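To: Tovar robotics club list
From: Jaqueline Arellano
Subject: Re: Leg assembly, who is in for April?

Hi everyone,

Answering Emiliano below, but first, look how far the two-arm assembly task has come! The part is the white plastic frame with the corner sockets and the legs that go into them. 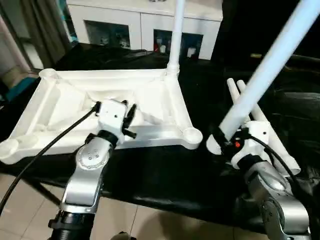
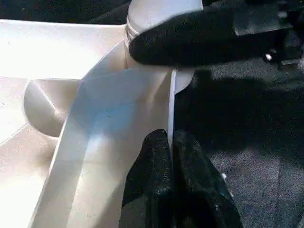

The second one is from the wrist camera, so you get the gripper fingers up close on the plastic. 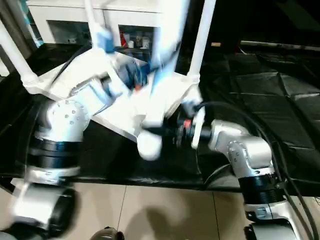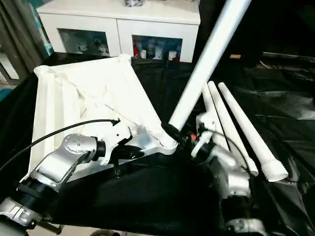
I'm really happy with how the team has taken to this one. Teleoperating two arms at once is hard, and people who had never touched the leader arms in the fall are now arguing about the best angle to bring a leg in at (I'm on the steep side of that argument, come and fight me).

On Jan 12 you wrote... no wait, I'm quoting properly this time:

Emiliano Barajas wrote:
> Can somebody tell me where we are with recordings? The Lukedbridge
> entry form wants a number, and I'd like to put 2,000 on it if we can
> get there. Also, do we train on Clurura only, or mix in the runs from
> the Triltdale workshop? Their table was lighter and I'm worried
> about the wrist views.

We have 1,853 episodes saved as of this morning. I threw out 41 more where a camera dropped out, and those are not in the total. So 2,000 is very doable, go ahead and write it down!

As for mixing, I'd love to try both. My plan is to hold back 200 episodes for testing, train once on our own data and once with the Triltdale runs added, and compare. The wrist views worry me less than the head view, where white parts on a pale table get hard to pick out.

Two requests. Please type the operator name into the log when you sit down, even for a short turn. And if you change the gripper force, write the old value on the whiteboard so the next person can put it back.

New members are very welcome to come and drive. It takes one evening to get the feel of it and it is so much fun.

Jaqueline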